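FOR IMMEDIATE RELEASE

Handus Press to publish Anwara Sultana's comic about a ferry that is always late

CUNHAM, June. Handus Press will publish "The Cunder Boat," the first full-length comic by illustrator Anwara Sultana. It runs to 200 pages, and the boat leaves the dock on page 90-something, which the publisher considers brisk.

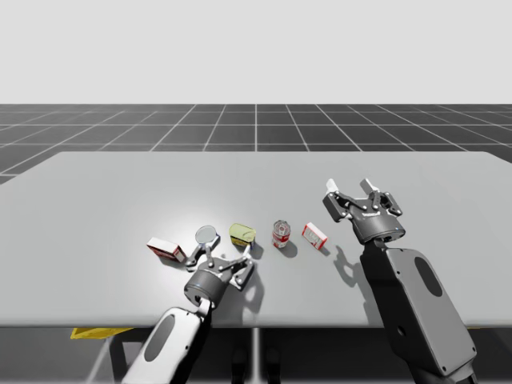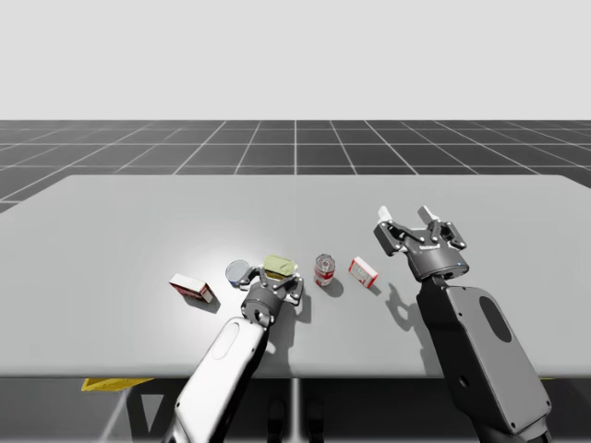
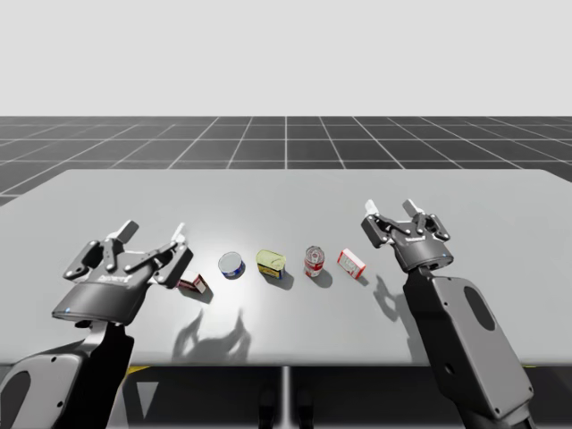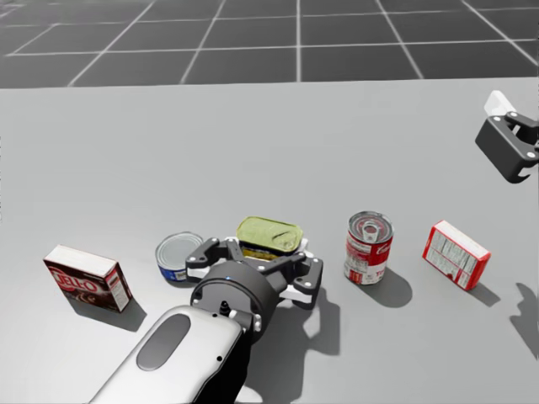 Is the book suitable for children?

Readers of nine and up should be fine, provided they can sit through a long argument about a timetable. There is one mild curse, spoken by a goat.

Sultana drew the book in ink over two winters and threw out 300 finished panels, most of them water. "I got better at waves and had to go back and be ashamed of the early ones," she said.

The first printing is 900 copies. Sarkar Books in Cunham will host the launch at 6 p.m., with original pages on the walls and up to 2 speeches, both of which the author has asked to be short.

Review copies are available from the Handus Press publicity desk. Please allow extra time for delivery, as they are coming by ferry.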